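Visit to the node hall at Sistby

Last updated: March

Print this page | E-mail this page

In March I was invited to the open day of Lodley, the company which hosts validator nodes for several small networks, ours included. Many of you stake through them, so I promised in the channel to write down what I saw and what they told us.

The hall is in Sistby, in an old mill building. Over the gate there is a stone with the year 1778, and the brick part behind it was added in 1931. The walls are very thick, and our guide said this helps with cooling in summer. We were let in at 9:30 in the morning and got our badges after a rather long wait.

The guide was Bouchra Cherkaoui, who leads operations. She began with the numbers. At present 109 nodes run in the hall, divided between 2 rooms with separate power lines. If one line fails, the other room should continue without a break. I asked when they tested this the last time, and she showed us the log of the test from the same month. I liked that she did not need to search for it.

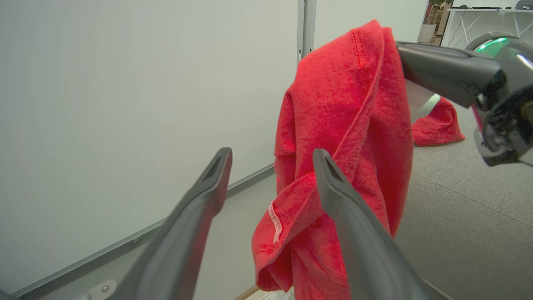 After this we spoke about keys. The signing keys are not kept on the nodes, they are in a separate locked cabinet, and two employees must be present to open it. We could see the cabinet only from the door. One visitor wanted to know what happens if both employees are sick, and the answer was a bit short for my taste: there is a third person, but she did not explain more.

The part most interesting for our stakers was the move to the new client, named Cornard. Lodley has it now on the test nodes only. Memory use is lower, but the first sync is still slow and can take up to two days. They will not change the main nodes before the Ouali upgrade is finished on the network. I think this is a reasonable order, although some people in our channel would like to see it faster.
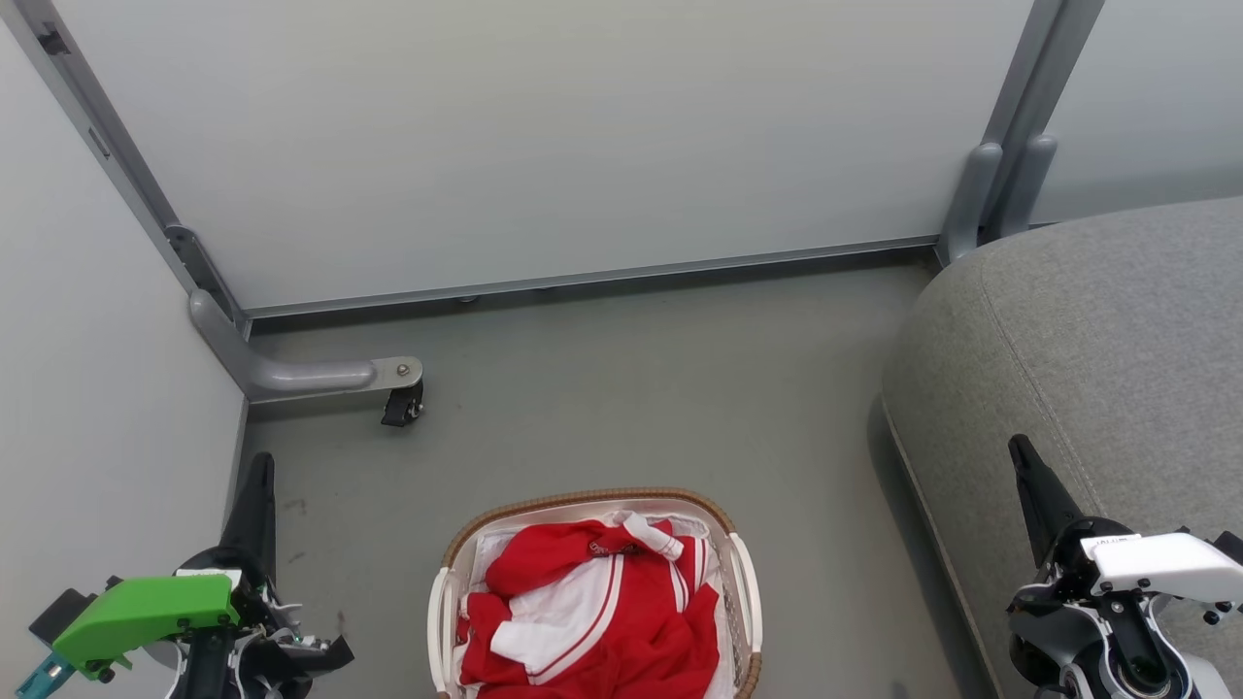

Basket with a red and white top, open day at Sistby.

Fees were discussed at the end, with coffee. There is no change planned for existing customers. New customers will pay a setup fee for each node, and the payout report will come as a plain CSV file – I have asked for this since last year, so I was glad to hear it.

The train back leaves only once per hour, so check the timetable before you go. If you have questions that I did not ask, write them in the channel and I will send them to Bouchra together.

Related items
Ouali upgrade: what stakers need to do
How to read your payout report
Cornard on a small home server, first notes
Choosing between hosted and own nodes

Print this page | E-mail this page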